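Rapport d'avancement – aménagement et tenue du rayon collations
Projet Tolau
Destinataire : Fondation Espiritu
Organisme : association Kurnlow, site de Fallov
13 avril 2020

1. Objet du rapport

Ce rapport couvre la période ouverte en décembre, date du versement de la première tranche, et porte sur le rayon des produits emballés du site de Fallov. Il suit le plan de la convention : travaux, rangement, gestion des dates, information sur les ingrédients, budget, suite du calendrier. Les questions reçues par écrit depuis le dernier point d'étape sont traitées au fil du texte, et l'une d'elles est reprise séparément.

Le projet Tolau avait au départ deux volets. Le premier concernait le local lui-même, avec le remplacement des anciennes étagères et la création d'une zone de tri. Le second concernait la façon de ranger, de contrôler et de présenter les produits. Le premier volet est terminé, à une réserve près. Le second est en cours.

2. Aménagement du local

Les anciens rayonnages ont été démontés et évacués en décembre. Ils étaient trop profonds pour des boîtes de petit format : les produits du fond restaient en place pendant que ceux de devant partaient. Les nouveaux rayonnages sont constitués de tablettes en bois clair et de montants métalliques noirs perforés, dont la hauteur se règle sans outil particulier. La longueur prévue au dossier a été respectée.

Le montage a pris plus de temps que prévu. Une partie des supports livrés ne correspondait pas au modèle des montants et a dû être échangée. Le fournisseur a pris l'échange à sa charge. Le retard a été de 15 jours et n'a pas eu d'effet sur l'ouverture du rayon, mais il a décalé l'étiquetage.

La réserve mentionnée plus haut porte sur l'éclairage. Le devis retenu ne prévoyait pas de reprise de l'alimentation électrique du mur du fond, et l'électricien l'a jugée nécessaire. Un nouveau devis a été demandé. En attendant, l'éclairage existant est conservé. Il suffit pour lire le nom des produits, moins bien pour lire les dates imprimées sous les boîtes, et les contrôles se font donc à la table.

La zone de tri comprend une table placée à proximité du rayonnage. Le plan initial la situait dans le couloir. Elle a été rapprochée après quelques semaines d'usage, les allers-retours avec des cartons ouverts étant peu pratiques.

3. Rangement des produits

Les produits concernés sont des collations et des produits de petit déjeuner à conservation longue : granola en sachet, bouchées et barres à l'avoine, biscuits, fruits secs. Les conserves et les boissons restent dans l'autre pièce et ne relèvent pas de la convention.

Trois principes ont été retenus lors de la réunion de démarrage. Les produits sont regroupés par marque, puis par parfum. Les boîtes d'un même parfum sont alignées en profondeur, jamais empilées devant un autre parfum. Les sachets souples sont placés debout, étiquette vers l'avant, à l'extrémité de la tablette.

Le regroupement par marque avait été discuté. Une partie de l'équipe préférait un classement par usage, avec d'un côté le petit déjeuner et de l'autre le goûter. Les deux ont été essayés. Le classement par usage obligeait à trancher au cas par cas, en particulier pour les produits à l'avoine, et le même article se retrouvait à deux endroits. Le classement par marque est plus simple à tenir quand l'équipe change en cours de journée – ce qui est le cas ici.

La difficulté principale vient des parfums voisins. Dans la gamme Bobo's, par exemple, les boîtes se ressemblent d'un parfum à l'autre, et le jaune domine sur plusieurs d'entre elles. Les bouchées fourrées Apple Pie et les bouchées Peanut Butter Chocolate Chip ont été mélangées à plusieurs reprises au début de la période. La consigne est maintenant de sortir les boîtes sur la table, de les séparer en lisant le nom du parfum en entier, puis de les remettre en place un parfum à la fois.

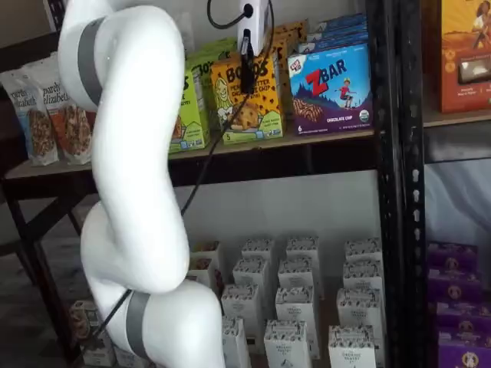
Produits Bobo's, site de Fallov

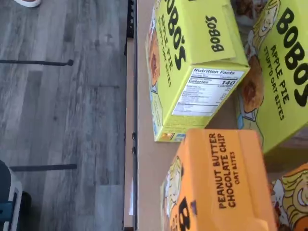 Comment évite-t-on qu'une boîte contenant de l'arachide soit rangée avec les autres parfums ?

Chaque parfum contenant de l'arachide a un emplacement réservé, et la personne qui range lit le nom du produit et la liste des ingrédients avant de poser la boîte ; en cas de doute, la boîte est mise de côté jusqu'à vérification par la personne responsable du rayon.

Cette procédure est écrite et affichée depuis le mois dernier. Elle s'applique aussi aux boîtes entamées, qui ne retournent plus en rayon et sont traitées à part.

4. Contrôle des dates

Le contrôle des dates est fait à la réception puis une fois par semaine. À la réception, les cartons sont ouverts sur la table et les dates relevées par lot. Les produits dont la date est la plus proche passent devant. Ceux qui arrivent à moins de 40 jours de leur date sont signalés par une pastille et placés en bout de tablette.

Depuis l'ouverture du rayon, 1159 unités ont été enregistrées à l'entrée. Une unité correspond à une boîte fermée ou à un sachet, quel que soit le nombre de portions à l'intérieur. Ce mode de comptage a été retenu avec la Fondation pour éviter la confusion du dossier initial, où les portions et les boîtes étaient additionnées.

Le registre est tenu sur papier puis recopié dans un tableur. La double saisie prend du temps et produit des erreurs, surtout sur les parfums. Une saisie directe sur tablette numérique avait été envisagée et n'a pas été retenue dans le budget. Nous proposons de revoir ce point lors de la deuxième tranche, sans en faire une demande formelle à ce stade.

Les pertes pour date dépassée sont faibles et concernent surtout des sachets de granola arrivés avec une date déjà courte. Un accord a été trouvé avec l'expéditeur : les lots à date courte sont désormais annoncés avant livraison, ce qui permet de les accepter ou de les refuser.

5. Information sur les ingrédients

Une bonne partie des emballages est imprimée uniquement en anglais. Pour le personnel, cela ne pose pas de problème majeur. Pour les personnes qui viennent au rayon, la question revient chaque semaine, d'abord sur les fruits à coque et l'arachide, ensuite sur le sucre.

Des étiquettes de tablette en français ont donc été préparées. Elles indiquent le nom courant du produit, le parfum traduit et les principaux allergènes déclarés par le fabricant. Elles ne reprennent pas le tableau nutritionnel, qui reste à lire sur la boîte. Les essais avec un tableau complet donnaient une étiquette trop grande, que l'on ne lisait pas.

Deux points restent à régler. Le premier est la mise à jour des étiquettes quand une recette change, le nom du produit pouvant rester le même. Le second est la traduction de certains noms. « Stuff'd Oat Bites » a d'abord été rendu par « barres fourrées », puis corrigé en « bouchées d'avoine fourrées ». Une liste de termes est en cours de rédaction pour que les mêmes mots soient employés partout.

6. Équipe et formation

Deux séances de prise en main ont été organisées, l'une sur le rangement, l'autre sur les dates et les allergènes. Elles ont été suivies par l'ensemble de l'équipe présente à ce moment. Les personnes arrivées depuis ont reçu la fiche écrite et ont rangé une première livraison en binôme.

La séance sur les allergènes était trop longue. Elle sera refaite dans un format court, directement devant le rayon, avec les produits en main. Le support écrit a été réduit à une page.

7. Budget

Les dépenses de la première tranche sont conformes à la convention pour les rayonnages, la table et le petit matériel. La ligne consacrée aux rayonnages est engagée à 100 %. La ligne éclairage n'est pas engagée, pour la raison donnée au point 2. La ligne impression est légèrement dépassée, les premières étiquettes ayant été refaites après correction des traductions ; le dépassement est couvert par le reliquat du petit matériel.

Les factures et le tableau récapitulatif sont joints en annexe. Aucune modification du montant total n'est demandée.

8. Suite du calendrier

Pour la prochaine période, il est prévu de terminer l'étiquetage des tablettes du bas, de recevoir et d'arbitrer le devis d'éclairage, de finaliser la liste de termes et de refaire la séance sur les allergènes.

Un point reste ouvert sur la hauteur de la tablette supérieure. Elle convient aux boîtes actuelles, mais certaines personnes de l'équipe n'atteignent pas facilement le fond. Nous envisageons de l'abaisser d'un cran, ce qui réduirait la place disponible en dessous. L'essai sera fait sur une seule travée avant toute décision.

Le prochain rapport sera transmis à la Fondation Espiritu à la clôture de la première tranche, avec le relevé complet des entrées et des sorties. Le devis d'éclairage sera envoyé séparément dès réception.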